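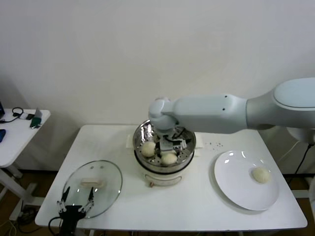 I quit buying frozen buns in October and have made my own most weeks since then. I live on my own, so the question was never how to cook them. It was how to keep the leftovers from turning into erasers by the next day.

My first batches used a recipe from Cempaka Liem, who I worked with at Edura. It calls for bread flour, which she buys because she also makes pizza. I had regular all-purpose and used that. The buns came out fine, a bit flat. Later I got a bag of low-protein flour at Borbély, the grocery across from the bus depot, and they held their shape better. It costs almost twice as much. I use half and half now.

The dough is 353 grams of flour, a teaspoon of instant yeast, two spoons of sugar, a pinch of salt, a little oil, and enough warm water to bring it together. I know 353 is an odd number. It was what was left in the bag the first time it worked, and I wrote it down.

I knead for ten minutes and let it sit until it's puffy. In my kitchen in winter that can take up to 2 hours. Shape, rest again, then steam for 17 minutes with the lid on. Turn off the heat and wait a few minutes before lifting the lid. If I open it right away, the tops wrinkle.

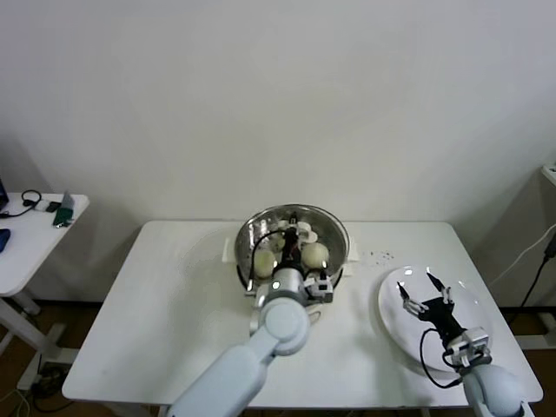
Back to the leftovers. The fridge is the worst place for them. Even in a sealed container they go hard overnight, and steaming only partly brings them back. The freezer is much better. I let them cool all the way, freeze them on a tray, then move them to a bag. They go from the freezer straight into the steamer for eight minutes or so. No thawing.

The microwave works if you wrap the bun in a wet paper towel and eat it fast. Tiina Riihimäki left a comment on my last post saying she splits hers and fries them in butter. I tried it with two old ones from the fridge and it was good, more like toast. That is what I do now with any I forget to freeze.

Fillings I'm still working on. Red bean from a can is too sweet for me. Pork and cabbage leaked through the bottom both times, and I think I need to salt the cabbage first and squeeze it out. I'll try that when I'm back from Sulutska and post the amounts if it works.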